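Print this page
E-mail this story

The Bread Job
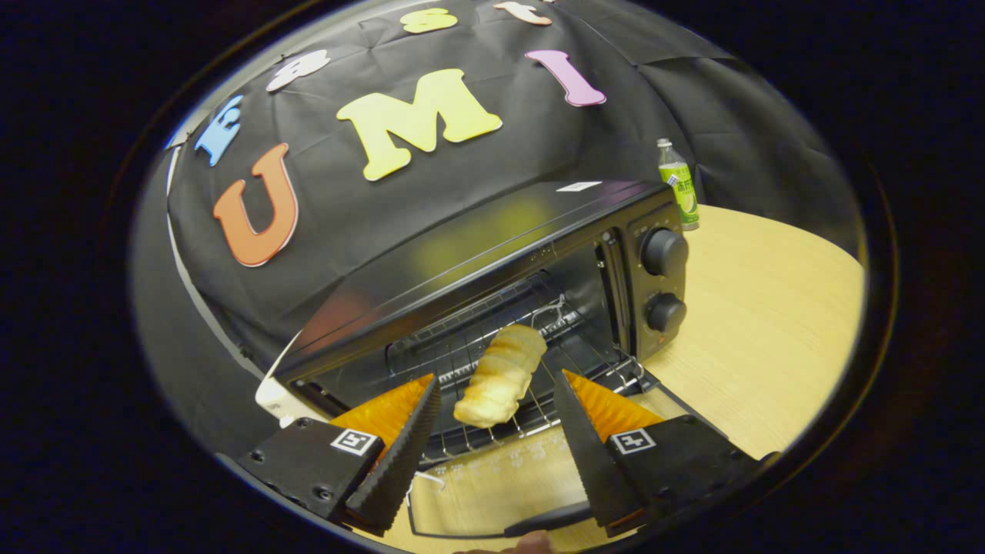

Bread run, with the toaster oven door down.

So I took the job at Drenport in May, on the theory that anybody can take bread out of a toaster oven. I had been doing it since I was seven. I put this on the application, under Relevant Experience, and they hired me anyway.

The pay was okay and the snacks were free. My part was to hold the gripper and go in after the bread, and do it again, and again, until we had 3,000 good ones. Then the arm over at Stimel would learn from me. That was the whole study, which they called Xolalpa – I never found out why. What they wanted to know was whether a robot learned better from one person being careful or from 13 people being themselves.

I was the one person being careful.

You should know I'm not a careful person! I drop phones. But you squeeze the handle, the two fingers come together, and after a week or so you stop feeling your own hand and start feeling the bread. I could tell a stiff roll from a soft one before I had it off the rack. I started dreaming in wire racks. At home I stood in front of my own toaster with my thumb and finger out like a crab, and my toast burned while I thought about the angle.

The 13 worked in the other room. I could hear them through the wall, laughing, and sometimes the clank of an oven door going down too hard. One of them hummed. I figured they were ruining everything, and I'm sorry to say I enjoyed figuring that.

I finished ahead of them. My boss gave me a cupcake and told me my runs were the cleanest she had ever seen – she overlaid 60 of them on her screen and they made one line, like a single hair. I asked if I could have a copy. I still have it on my fridge.

Then they ran the test, and they let me come and watch. The arm that had learned from me went first. It was so strange, seeing it pause just short of the rack, the way I do. It had my pause! It got the bread out perfectly 4 times in a row and I about cried. Then somebody nudged the oven over, maybe the width of a thumb, and my arm reached in beside the bread, closed on nothing, and carried the nothing over to the plate. It set it down so gently.

The other arm was a slob. It bumped the door. It came in crooked, backed out, and came in crooked the other way. They nudged the oven and it bumped the door in a new place and got the bread. They turned the oven half around and it got the bread.

"Well, that's a result," my boss said, and she wrote it down.

I asked if there was another study coming up. She said there was one called Betano, with cups, and they were going to need messy people. I told her about the phones.

Print this page
E-mail this story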